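四月，工作笔记，稳定币对账与合规这条线

上午九点多开始。先接着上回没写完的地方记。

储备对账脚本昨晚又跑了一遍，输入是测试链上的全部铸造和赎回事件，共3,880条。能和托管行流水一一对上的是3,423条，剩下的还没归类。粗看有两种情况：一种是同一客户短时间内连续赎回，托管行那边合并成一笔付款；另一种是铸造事件的时间戳落在日切之后，银行流水算在前一个营业日。第一种要改匹配逻辑，允许多对一；第二种要先定日切口径，再谈代码。

日切口径的问题我问了 Eleni Halilović。她的意见是以托管行的记账日为准，链上时间只作参考，理由是将来审计看的是银行余额证明。我原来倾向用 UTC 零点，写起来简单，不过她说得对，监管草案里讲的是每个营业日终了时储备不低于流通量，营业日是银行的概念。已改，配置项叫 cutoff_source，默认值 bank。

Mededness 这个代号下面现在有三个仓库：合约、对账、报送。命名有点乱，报送仓库里还留着旧的对账代码，别再往里提交。谁有空删一下，删之前打个标签。

白皮书要求那一章重读了一遍，记几个和我们有关的点：

一、发行人义务和服务提供商义务是分开写的。Harnen 作为发行主体，要出白皮书，要有赎回安排；Brerham 只做托管和兑换，走另一套许可。之前内部文档把两家写成"平台方"，这个词两边都不准确，以后不要用。

二、赎回权。草案文字的意思是持有人随时可按面值赎回。我们合约里的赎回函数有最低额度限制，这个限制放在合约层还是放在业务层，法务还没答复。我先把阈值做成可由管理员设为零，测试补了两条。

三、过渡期安排看不太明白。已经在运营的服务商可以继续多久，各国是否可以缩短，两处条文读起来口径不一样。已列入反馈意见的问题清单。

四、去中心化程度到什么地步算没有发行人，草案没有给标准。这一点与我们关系不大，但同行肯定会提，反馈里写一句附议就行。

反馈意见的初稿目前42页，太长。Kovačević 事务所那边建议压到一半以下，正文只留能引到具体条款的内容，行业背景全部放附件。同意。我负责储备资产和对账两节，Eleni 负责赎回和披露两节。写的时候注意，每条意见后面要附建议的修改文字，光说"不清楚"没有用，起草的人需要能直接拿去用的句子。

中午以后处理节点的事。

归档节点又落后了，原因和上次一样，磁盘写满后进程没有退出，健康检查还是绿的。临时办法是清掉旧快照，腾出最多870 GB，重启后开始追块。长期办法是把健康检查改成比较块高，和公共节点差得太多就报警。这个改动不大，我写了个草稿，没合并，阈值还要看几天数据再定。

顺便发现事件索引器在节点落后期间没有报错，只是不产生新记录。对账脚本因此会把"没有事件"当成"没有交易"，结果看上去是平的。这个比节点落后本身严重。已经加了判断：索引器最新块高早于日切时间对应的块高时，对账直接失败退出，不出报告。宁可没有报告，也不能出一份错的。

改完后用历史数据重放，故意把索引器停在中间，脚本按预期退出，返回码是二。再把索引器放开，补齐之后重跑，和昨晚的结果一致，没有引入新的差异。

多对一匹配写了第一版。做法是按客户和币种分组，在同一记账日内找金额之和等于银行流水的组合。组合数多的时候会很慢，先限制每组最多取六笔，超过的转人工。另外有个隐患：两个不同组合的和恰好相等时，脚本会任选一个。金额总数没错，但明细归属可能错。现在的处理是遇到多解就标记，不自动匹配。
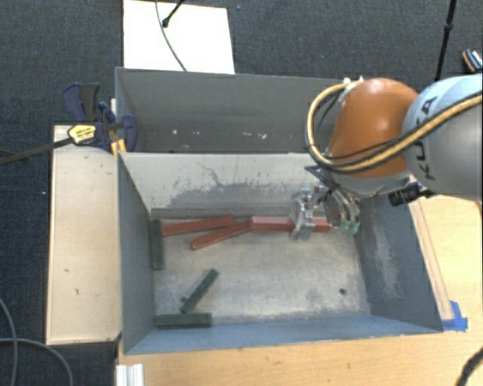 手续费也要单独拆出来。托管行对跨行付款会从本金里扣费，流水金额比赎回金额少一点，按严格相等永远配不上。不能用模糊金额来凑，那样会把真正的差错盖住。正确做法是向银行要费用明细文件，用参考号关联。已经发邮件问文件格式，等回复。

关于储备构成的报送模板，草拟了几个字段：资产类别、托管机构、计价币种、剩余期限、估值时间、是否设有质押。最后一个是 Eleni 加的，她认为草案里关于储备资产隔离的要求迟早会落到这一项上。字段先按字符串存，等技术标准出来再收紧类型。现在做得太细，到时候多半要返工。

下午和 Harnen 的财务通了个电话。他们目前每周出一次储备报表，手工做。问能不能改成每个营业日出，对方说人手上可以，但需要我们的对账结果在早上八点前给到。按现在的跑批时间来得及，节点落后时来不及。所以健康检查那个改动优先级要往上提。

没解决的：

未匹配记录的完整分类，等费用明细到了再做一遍。

合约里最低赎回额度的法律意见。

管理员密钥目前还是测试配置，上线前换成多签，签名人名单没定。Brerham 想占一个签名席位，我觉得不合适，托管和发行的权限混在一起，将来解释起来麻烦。下次开会提。

报送仓库的清理。

反馈意见我那两节，先写对账，储备资产那节等模板字段定下来再动笔。引用条款一律用草案公布版的编号，不要用泄露稿的编号，两版之间有几条顺序变了，初稿里至少有一处引错，我已经在批注里标出来。

傍晚六点前把今天的改动推到分支 recon-bank-cutoff，测试通过，还没请人看。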